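Home | Notebook | Projects | People | Bench rota

We use cookies to remember your login and page settings. OK / Manage

Belholm workshop notebook
December 3, 2022. M. Rostami
Cutlery day, part 2. Utensils off the floor, into the trays
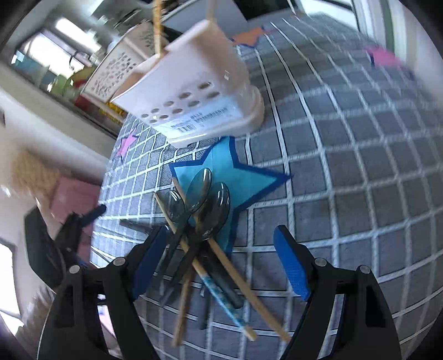 Mixed bundle on the gray mat: metal spoons with dark handles, chopsticks, by the blue star.

Start with the mat bc it caused most of the arguing last time. Gray grid mat stays. Wanted to swap it for the plain one from Emamstead but the plain one curls at the corner by the door and I trip on it. Grid is handy for saying where a thing landed. "By the blue star" or "left of the pink star" is quicker than measuring and everybody gets it.

Stars are stuck down well, no lifting that I could feel. Don't scrub them with the green pad, use a cloth.

Bundles. The idea (Fulgate's idea, I'm only doing the legwork) is that household cutlery never comes one kind at a time. Drainer, picnic bag, bottom of the sink, it's all together and pointing whichever way. So mixed bundles this time, spoons and sticks, no forks. Forks catch on everything and I wanted one clean day before dealing with them.

Notes as I went:

- Spoons nest. Two of the same pattern slide into each other and then travel as one spoon. Good for picking up, bad for sorting after. Had to peel them apart by hand at the tray more than I'd like.

- Dark handles on top of dark handles: hard to tell how many you've got when looking down the bundle. Look at the bowls instead. Should have thought of that in May.

- Plain wooden chopstick rolls less than the printed one. Thought it would be the other way round. Might be the taper, might be the finish, the printed one feels slicker under the thumb where the pattern is. Not measured. Somebody with calipers please.

- Short stick is a pest. Always ends up pointing the opposite way from the rest and works its way out of the bottom. Leave it in, it's a fair test of a real drawer, but don't put it in on the first go with anyone new.

- Bowls up, handles down is the better way to gather. Heavy end up sounds wrong, but the handles lie flatter against one another and the bundle holds its shape. Tried handles up four times and it fanned out every time. Bowls up, five tries, only lost the short stick.

- Squaring the ends first by tapping on the mat: helps with spoons, useless with chopsticks, they just bounce. Skip it.

- Grab height. Low on the handles = the bowls swing. Up by the bowls = the sticks drop out the bottom. Middle of the handle stack is the place, where it's thickest.

Trays. Using the Vahidi tray w/ the long slots. Long chopsticks only just go in the longest slot, have to tilt. If the foam strip gets put back in the end they won't fit at all so I've taken the strip out and left it on top of the cabinet. Please DONT put it back. Label is on it.

Spoons went bowl end to the left, all of them. Last week's lot was half and half and it took me ages to stack. Pick one and stick to it, I've picked left.

Washing. Everything through hot water and soap before lunch, metal and wood separate. Wood not left to soak!! The last pair of plain ones went furry at the tips from sitting in the bowl over a weekend and I had to throw them out. Dry on the rack, tips up. Ten minutes w/ a towel is also fine if you're in a rush, I was.

Count. Sheet on the door says 46 pieces for the whole cutlery box. I got 45 and then found one teaspoon behind the radiator, so 46, ok. Box signed. Don't ask me how it got behind the radiator.

Timing. Gather and tray a mixed bundle, about 6 minutes a round including the peeling apart and putting everything back on the floor. Could be a lot less if the reset was less fussy. I was laying each bundle out by hand to match the card and I don't think the card matters that much. A loose drop from knee height gives something just as messy and takes no time. Will ask before I change it, the card is on the project plan.

Knees: bring the foam kneeler. Floor is cold and so was I.

Things that went wrong
Lost half an hour in the morning to the tray being in the wrong cupboard (it lives in the LEFT one, under the towels). Wrote round 3 in the round 4 row, crossed out and fixed, the crossed out one is not missing data. Knocked my tea over near the box, nothing got wet that matters.

To do
- second printed chopstick to make a pair, or take the odd one out of the box list
- forks, separate day
- ask Belholm front desk for the key to the left cupboard, lock is getting stiff
- try bundles crosswise on the grid as well as diagonal. All of mine ended up diagonal, no reason, just how my arm goes
- someone else to do a set so its not only my habits
- new towels

Wooden spoons: not today. They are in the other box with the ladles and I'd keep them there, the long handles make a completely different kind of heap. If they do get added, the Vahidi tray is too short and we're back to the bucket.

Mat swept, box on the shelf, lights off. Sheet's in the folder, I'll type it up Monday if the laptop behaves.

MR

Back to top
Belholm Workshop | Contact the notebook editor | © 2022 Belholm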